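Prekari Recalls Finger Pads on Hand-Held Gripper After Detachment Fault

Owners asked to stop using affected units until replacement pads are fitted

Prekari is recalling the finger pads on its Larnar hand-held gripper after finding that a pad can come away from the finger while the tool is closing on an object. The fault was traced to a batch of adhesive used at the company's Slanina plant in April.

The company has received 14 reports of pads lifting or coming off. In 3 of those cases the user's fingertip was pinched between the bare plastic and the object being held. None of the injuries needed hospital treatment. In the other cases the object slipped or was dropped, and one customer reported a broken glass jar.

The Larnar is used by hand to record how people pick up and put down household goods. The recordings are then used to train robot arms to do the same jobs. Most units are in use in private homes, which is why Prekari has chosen a full recall over a service notice to its business customers.

What went wrong

Each pad is bonded to the inner face of a finger. Tests by Drarneter, the laboratory that carried out the investigation, found that the adhesive in the affected batch softened after long periods of use in warm rooms. Once one edge had lifted, the pad could fold over on itself and jam the fingers part of the way through a grip. Several users then reached in to free the pad with the tool still under spring tension, and this is how the pinching injuries happened.

Drarneter also found that the inspection at the end of the line would not have caught the problem. Pads were pulled once, cold, within an hour of assembly. Prekari has changed the test so that pads are now held at working temperature for 12 hours before the pull – and every finger is tested, where before it was a sample from each tray.

The screws, the finger moldings and the cable are not affected by the recall. The recordings made with affected units are not affected either, although Prekari is asking customers to mark any session in which a pad moved so that it can be left out of training.

What owners should do

Stop using the tool and unplug it. Do not try to press a loose pad back into place, and do not use household glue. Look for the letters SL at the start of the serial number on the underside of the grip. Units with any other letters can stay in use.

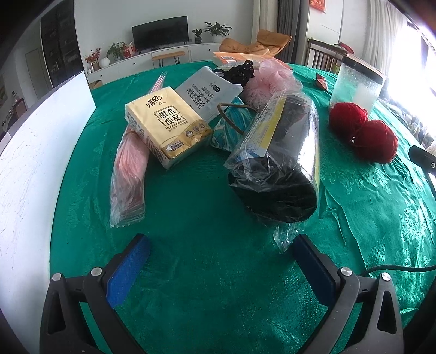

Soft and loosely wrapped goods put the most sideways pull on the pads, and they made up the larger part of the reported cases. Customers whose units are outside the recall may carry on working with such items, but should check the edges of both pads before each session.

Replacement fingers with the pads already fitted will be sent free of charge and should arrive within 8 working days of a request. Changing them takes a small screwdriver, supplied in the box. Customers who would prefer to have the work done at Slanina can ask for a prepaid carton.

Sales of the Larnar remain on hold until stock from the affected batch has been cleared. Recall requests can be made through the support page on the Prekari website or by returning the card sent to registered owners.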